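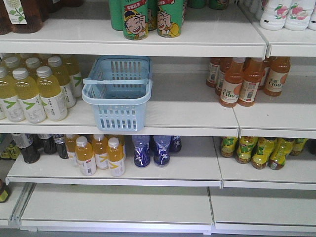 Abb. 2: Getränkeregal im Testmarkt Flustinton, mittlerer Boden mit hellblauem Korb.

3.2 Ordnung im Regal und ihre Grenzen

Die Regalpflege gilt in der Literatur als gelöst, vermutlich vor allem bei Autoren, die nie Regale gepflegt haben. Das Belegungsschema für Flustinton (Szewczyk und Rizvi, Entwurf vom Mai) weist jeder Sorte einen Platz zu und kennt für den Korb keine Kategorie. Er steht trotzdem auf dem mittleren Boden, rechts neben den Flaschen mit gelbgrünem Inhalt, und ragt ein wenig über die Kante. Malinowski schlug vor, ihn als »Ware ohne Preis« zu führen. Der Vorschlag wurde vertagt.

Strittiger als der Korb war die Frage, was als Lücke zu gelten hat. Zwei leere Böden unterhalb der Ware sind nach dem Schema keine Lücke, sondern Reserve; ein fehlender Platz in einer Flaschengruppe dagegen ist eine. Den von uns befragten Kundinnen und Kunden war diese Unterscheidung nicht zu vermitteln.

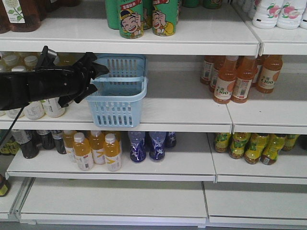
Die Gruppierung nach Sorte erwies sich als robuster. Orangensaft mit der Aufschrift »C100« bildet einen eigenen Block, die grünen Dosen mit dem grinsenden Jungen stehen oben beisammen, und die weißen Flaschen mit den rosa Früchten haben ihr eigenes Regalteil. Von 228 Befragten fanden 30 diese Ordnung »langweilig« - ein Befund, den wir als Erfolg verbuchen. Walczak wendet ein, dass Langeweile und Übersicht in unserem Fragebogen auf derselben Skala lagen. Der Einwand ist berechtigt und wird in Abschnitt 5 behandelt, soweit der Platz reicht.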